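Library chess nights: what to know for the spring

The Daltville Public Library chess night moves to the upstairs reading room in March and stays there until the end of May. The start time is still 6:30 p.m. on Tuesday. Doors to the stairwell lock at 8:45, so games that are still going by then need to be adjourned or called a draw. The elevator is next to the circulation desk, and the button for the second floor sticks a little. Press it hard.

Registration is free. Sign up at the desk or by phone so we know how many tables to put out. Children under 10 need an adult in the building, though the adult does not have to play.

The beginner hour is run by Anitha Pai, who taught it last fall. She starts with how the pieces move and gets to simple checkmates by the fourth week. People who already know the moves can skip to the open games. If you have been away from chess for years, try one beginner session anyway. Many adults find they learned the en passant rule wrong as kids, or never learned it.

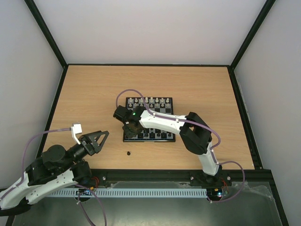

Do I need to bring my own set?

The library has sets for everyone who signs up, and you are welcome to bring your own if you like it better. Please write your name on the box. Two sets went home with the wrong people in the fall and one of them is still missing its owner.

The spring ladder works the same way as before. You may challenge anyone up to 4 places above you. If you win, you take that person's place and everyone between you moves down one. If you lose or draw, nothing changes. A challenge has to be played within two weeks or it lapses. Ajith Warrier keeps the ladder sheet on the corkboard by the coat hooks. Write your result on it the same night, with both players' initials.

We had 23 names on the ladder at the end of last season. Cúc Khương finished first and will start there again. Aino Pesonen climbed from near the bottom to third, mostly by playing somebody every single week. New players join at the bottom in the order they sign up.

Clocks are optional in ladder games. If one player asks for a clock, it gets used, and the time is 30 minutes each. Touch-move applies in ladder games only. In open games, work it out between yourselves before you start.

A word about setting up, since it comes up every season. The square in each player's right-hand corner should be a light one. The queen starts on her own color. If you notice after a few moves that the board was turned the wrong way, the usual fix in a ladder game is to move the position over to a correctly placed board and keep going.
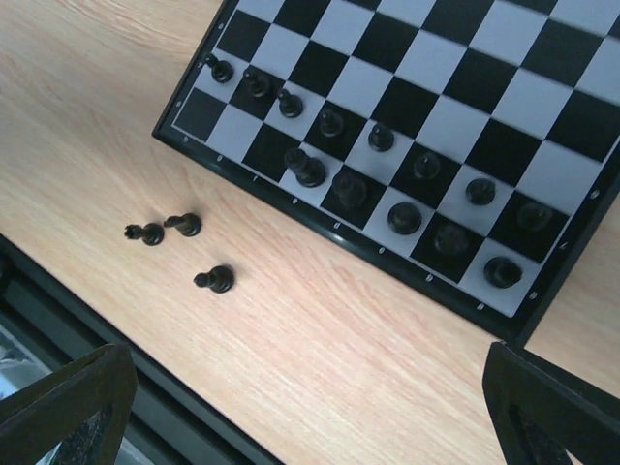 Please put the pieces back at the end of the night and check the carpet under your table. Pawns are the ones that go missing. Sets with missing pieces go in the bin marked "short" behind the desk, with a note saying what is needed. We match them up with spare parts once a month.

The chess shelf has also grown. The Friends of the Library book sale raised $300 for the games collection, and $200 of that went to new books on openings and endgames. They are in the 794 section and check out for three weeks. The workbook copies are for use in the building. Please do not write the answers in them; there is scrap paper in the tray.

Parvathi Varghese is looking for one more person to help with tables on chess nights, from 6:00 to 6:30. If you can do it even every other week, leave your name at the circulation desk.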